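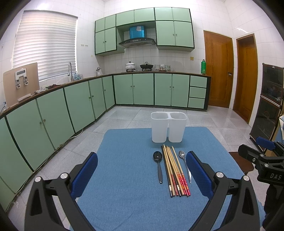

Fivis Quilting Thread Sampler, Long-Staple Cotton, 50 wt

A boxed set of cotton thread for piecing and machine quilting, wound at our shop in Saltville and packed by hand. We put this one together after so many of you wrote to ask which of the Fivis colors go together, and whether there was a way to try a good handful of them before committing to the big cones. There is now, and we are awfully pleased with how it came out!

Each spool holds 1000 yards, so even if you piece every weekend you will be a good long while getting to the bottom of one. The thread is a 2-ply with very little lint, and it lies nice and flat under the iron. I have used it for everything from tiny half-square triangles to an all-over meander on a queen-size top, and my old machine (which is fussy, bless it) took to it right away with no fiddling at the tension dial.

Choosing your palette

Shabalala is the warm one — rusts, golden browns, a soft brick and a creamy off-white that disappears into just about any background fabric. Clekden is cooler and quieter, with grays, slate blue and a green like the underside of a sage leaf. If you mostly work in scraps and only want one box, I would go with Clekden, as the grays blend with nearly everything, but plenty of our customers end up with both on the shelf and I can't say I blame them.

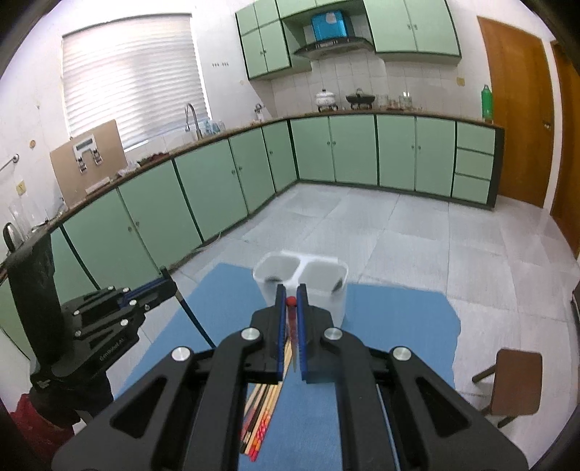
Chopsticks and a white two-compartment holder on a blue mat

Details

Fiber: 100% cotton
Weight: 50 wt, 2-ply
Length: 1000 yards per spool
Suggested needle: 80/12 for piecing, 90/14 for quilting
Palettes: Shabalala (warm) or Clekden (cool)

Care and use

Wash your finished quilt the way you would wash any cotton quilt, in cool water with a gentle soap. The deeper reds in Shabalala have behaved themselves in all of our test washes, but if you are stitching them onto white fabric, do please sew out a little scrap first and run it through with a color catcher. Keep the spools out of direct sun when you are not using them. A lidded box or a drawer is fine.

For hand piecing, cut a length no longer than your forearm and run it over a bit of beeswax. For hand quilting you may want something heavier, and we have a separate page for that thread.

Ordering

The July winding sold out quicker than we planned for, and I am sorry to everybody who had to wait. We have 158 boxes in the new batch, and they start going out on Fri 8 August. You can order up to 2 boxes per household this time, in either palette or one of each. If you would like a paper color card tucked in with your order, just say so in the notes at checkout — there's no charge for it.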